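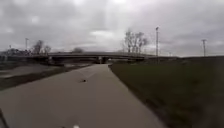
I walk or ride the path by the channel almost every morning from November through March, and over the winters my back hall has turned into a sort of workshop for keeping shoes, tires and jackets alive. People keep asking me for my routine (well, Rodrigo keeps asking, because he loses the email every fall), so I've finally typed the whole thing up. Take what you like!

## The tray by the door

Get a boot tray with a lip, the deeper the better, and put a layer of smooth gravel in it. The gravel holds the shoes up out of the drips and you can rinse it in a bucket when it gets gross. Mine sits on the bottom shelf of an old Lovberg unit that used to hold paint cans. I tried newspaper for years and all I got was gray soles and a gray floor.

If you walk on the grass to let bikes go by, you'll bring home way more than you think. Grass clippings and mud dry into a crust right where the upper meets the sole. Leave it alone until it's bone dry, then go at it with an old dish brush over the trash can. If you scrub it wet you just push it into the stitching, and then you're picking at it with a toothpick while your coffee gets cold.

## Drying shoes without wrecking them

Pull the insoles out first. Always. Stuff the toes with a torn-up cotton T-shirt, not too tight, and change the stuffing once before bed. Keep them away from the radiator. I cooked a pair of really nice walking shoes on ours one January and the glue let go all the way around the toe, and I wore them anyway for a month with a flap like a puppet's mouth.

A little clip-on fan pointed at the shelf does more than heat ever did. Mine's a Voltemano, it hums, I've stopped hearing it.

## Tires

Concrete and asphalt are both easy on tires, it's the seams and the edges that get you. Once a week I turn the bike upside down on a bath mat and spin each wheel slowly with a rag held loosely against the tread. The rag snags on anything sharp. Pick out the bits with a dental pick or a bent safety pin, and look at the hole in good light before you decide it's nothing. I keep a white paint pen in the drawer and dot any cut I want to check again.

Pump the tires *before* you leave, in the warm hall where your fingers work, and let a tiny bit out if the forecast says drizzle. And put the valve caps in the same bowl every time. The bowl is the tip, really. I bought a bag of spare caps once and I've lost the bag.

## The chain

I wipe mine down with a dry rag after every gritty ride, even if I'm starving. It takes as long as the toaster. For the big clean I use two jam jars:

- The first gets a splash of degreaser (I like the Droltow one in the yellow bottle, it doesn't stink up the house).
- The second gets hot water and dish soap.
- Chain goes in the first, lid on, shake, then into the second and shake again.
- Hang it on a nail to dry overnight, with a rag under it. Please put a rag under it.

Then one drop of oil on each roller, turn the pedals backward a bit, and wipe off everything you can reach. What's left on the outside only collects dust. I change my chain at 2000 miles. Rodrigo Salgado claims he gets up to 4000 out of his, and I've heard his bike coming from quite a long way off, so make of that what you will.

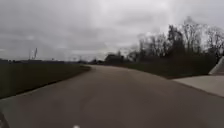
Sachiko Ikeda wrote to me after I posted the first half of this and said I'd left out the jacket completely, and that a jacket worn every day on an open path needs more looking after than any chain. She washes hers in July, when she doesn't need it, with the zipper done up and all the Velcro closed, and runs the machine through an empty rinse first to get the old fabric softener out. Then it hangs on a fat wooden hanger in the bathroom with the window open.

I'd never thought of the empty rinse! I've done it her way now and the rain does seem to bead better on the shoulders. So, jackets.

## Jackets and gloves

Empty the pockets over the sink. Tissues are the enemy. Wipe the collar and the cuffs with a damp cloth and a drop of dish soap every couple of weeks and you can put off the full wash for ages. If the zipper sticks, rub a candle stub up and down the teeth on both sides, then work it back and forth. I keep one in the same drawer as the paint pen, and there's wax on everything in there, but the drawer runs beautifully too.

Gloves go on upside-down wine bottles. You'll feel silly lining them up, but the fingers dry right to the tips. I have four bottles on the windowsill, enough for my pair and a guest's.

A quick word on hats. Wool ones I wash in the salad spinner, cool water and a bit of shampoo, then a gentle spin and flat onto a towel. (Yes, the salad spinner. It gets washed after.)

## The pocket kit

Renji Sakamoto talked me into carrying a kit in an old glasses case and I've used it more for other people than for me. Tire levers, a patch or two, a strip of duct tape wound around a pencil stub, one disposable glove, a folded bill. The bill goes inside a torn tire as a patch between the tube and the cut and it'll get you home, and if you don't tear anything it'll get you a bun.

Check the glue in spring. Once that little tube's been opened it dries up, and it looks perfectly full right up to the moment you squeeze it.

## Lights

Charge them on the same hook where you hang your keys. I ran a short cable along the back of the shelf with those sticky clips, cleaned the wood with rubbing alcohol first so they'd hold, and now the lights get plugged in at the same time the keys go up. The Takeda rear one goes dim when the contacts get dirty, and a pencil eraser brings it right back.

I still haven't sorted out where to put a dripping umbrella. Mine's in the bathtub as I write. If you've got something better than a bathtub, send it over and I'll add it in.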